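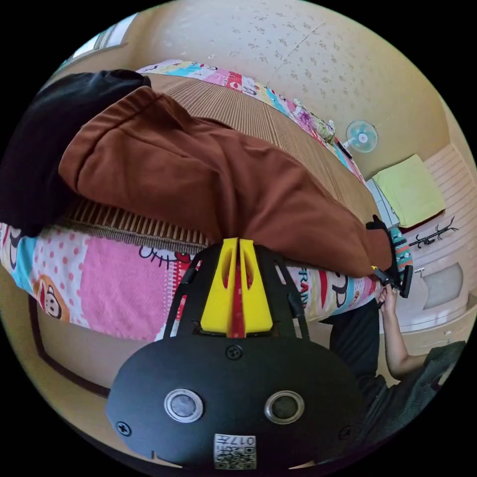
4. Results: How Long Clothes Stay in Use, and Where They Go

December
Stepan Prokopenko and Myroslav Hutsuliak

4.1 Garments and households

The wardrobe records cover 49 households in Skimley and Lerkance. Between them, participating households entered 2928 garments in the diary. Of these, 2439 had a complete record, meaning that the type of garment, the way it was acquired, its main user and its status at the end of the study were all filled in. The analysis in this section uses complete records only. Incomplete records were most common for children's clothing, where the adult keeping the diary often could not say how a garment had come into the home.

Garments were sorted by type following the Lysenko scheme, with two changes. First, school and work uniforms were placed in a group of their own, as their use is set by an outside schedule and tells us little about preference. Second, the scheme's single group for outerwear and knitwear was divided. Households in both towns treated the two very differently. A coat was usually bought to last for several winters and was stored away in between, while a sweater or sweatshirt moved in and out of regular wear throughout the year.

Underwear, socks and nightwear were left out of the study at the design stage. This was done to keep the diary short, and it means that the results should not be read as a full account of household textiles.

4.2 Active and resting garments

We call a garment active if it was worn at least once during the diary period, and resting if it was kept but not worn. The distinction is simple, but it proved hard to apply in some homes. Several participants recorded garments as worn when they had only been tried on. Others left out clothes worn for gardening or painting, on the grounds that these were no longer really clothes. Field staff raised the matter at the second visit and corrected the entries where the participant agreed.

Resting garments were found in every household. The reasons given for keeping them fell into a few broad groups. The most common was fit: the garment was too small or too large, and the owner expected this to change. Next came occasion, as with suits and formal dresses. A smaller group of garments was kept for the sake of a person or an event, and participants often said that these would never be worn again. Finally, there were garments that participants had forgotten they owned. One respondent in Lerkance found two identical cardigans in separate drawers, the second bought as a replacement for the first.

Storage had a clear bearing on whether a garment was active. Clothes kept in the bedroom, on open shelves or on a rail, were more likely to be worn than clothes kept in boxes, in the hall or in another room. We cannot say from these data which way the link runs. A garment may go unworn because it is out of sight, or it may be put out of sight because it is unworn. Interview material supports both readings, at times within the same household.

4.3 Wear at the cuff, collar and hem

For each resting garment, and for each garment that left the household during the study, participants were asked to name the place where wear was first noticed. Answers were free text and were later coded by both authors working separately. Differences were settled by discussion.

Cuffs were named more often than any other part among long-sleeved garments. Collars came second for shirts, and hems for trousers. The body of a garment was seldom mentioned except in the case of stains. This pattern fits with what repair workers have long held, namely that most clothes are given up while most of their fabric is still sound. It also suggests that the finish at the end of a sleeve matters more to the working life of a garment than its share of the material would lead one to expect.

Ribbed cuffs deserve a separate comment. A garment of this kind, in smooth brown fabric with a ribbed cuff, is shown laid out on a bed in Figure 4. Participants described two different problems with ribbing. In one, the cuff lost its stretch and hung open at the wrist. In the other, the seam joining the cuff to the sleeve began to come apart while the ribbing itself stayed firm. The second fault is the easier one to mend by hand, yet participants rated both as equally serious. Very few were aware that a ribbed cuff can be replaced as a separate piece.

Figure 4. Brown garment with a ribbed cuff and a wide stitched band.

Stitched bands at the waist or lower edge were reported as a weak point far less often. Where they were mentioned, the complaint usually concerned twisting after washing, which participants saw as a fault in how the garment was made. Such garments were often moved to home wear only. They remained active in the sense used here, but their owners did not count them as good clothes.

4.4 Repair

Repair was more common in Skimley than in Lerkance. Part of the difference can be traced to the Ramano mending counter, which opens on Saturday mornings beside the Skimley market hall and accepts small jobs without an appointment. Households that had used the counter even once were more likely to report mending something at home as well. Participants said that watching a repair being done had made it look possible. One of them put it this way: "I had thought you needed a machine for everything."

There were 13 households in which no repair of any kind was recorded. These homes did not stand out in terms of income or size. They did differ in the age of their clothes, which was lower on the whole, and in having no one who described themselves as able to sew on a button with confidence. Two of these households owned a sewing machine. Both machines had been inherited and neither had been taken out of its case.

The cost of repair was raised less often than expected. Time and uncertainty weighed more heavily. Participants did not know what a repair would involve, how long they would be without the garment, or whether the result would be fit to wear outside the home. We return to this point in Section 5, where it bears on the design of local repair services.

4.5 Routes out of the household

Garments left the household by four main routes: passing on to family or friends, donation, sale, and disposal with household waste. Passing on was the leading route for children's clothing in both towns. Donation was the leading route for adult clothing, with sale a distant second. Participants tended to sell only items with a known label or items bought for a single event.

Disposal with household waste was almost certainly under-reported. Entries in this category were often accompanied by an apology or an explanation, and this was not the case for any other route - a sign that participants felt judged. In the final interviews, several people spoke of clothes they had thrown away without noting them in the diary. We made no attempt to adjust the figures for this.

Condition was a weaker guide to route than we had assumed. Worn garments were donated and sound garments were thrown away, sometimes by the same person in the same week. What seemed to decide the matter was convenience on the day. A bag already packed for donation drew in whatever was at hand, and a move or a visit from relatives could clear a cupboard in one afternoon.

4.6 Limits of the data

The diary method depends on the care of the person keeping it, and in most households this was one adult acting for everyone. Teenagers' clothing is therefore likely to be described less well than that of the adults around them. The two towns share a climate, and no claim is made for places with milder winters or a different range of shops. Households were also free to decline a second visit, and those that did so may have had fuller cupboards than those that did not.

Related papers
Storage Space and Clothing Use in Small Apartments
The Lysenko Scheme: Notes on Sorting Household Textiles
Mending in Public: The Ramano Counter in Skimley
Hand-Me-Downs Among Families in Lerkance
Keeping a Wardrobe Diary: Guidance for Field Staff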